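Chapter 12
Climate Science and Public Policy

Governments rarely act on scientific evidence alone. A report on warming reaches ministers alongside budgets, polls and trade figures, and it must compete with all of them.

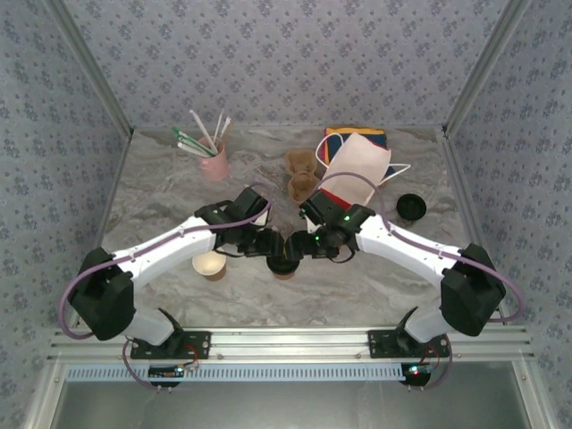 Why do climate targets often slip? Most fall due long after the next election, so the costs come first and the benefits later.

This chapter looks at how advice reaches lawmakers - and where it stalls. Section 2 covers carbon taxes, which are treated in full on page 277.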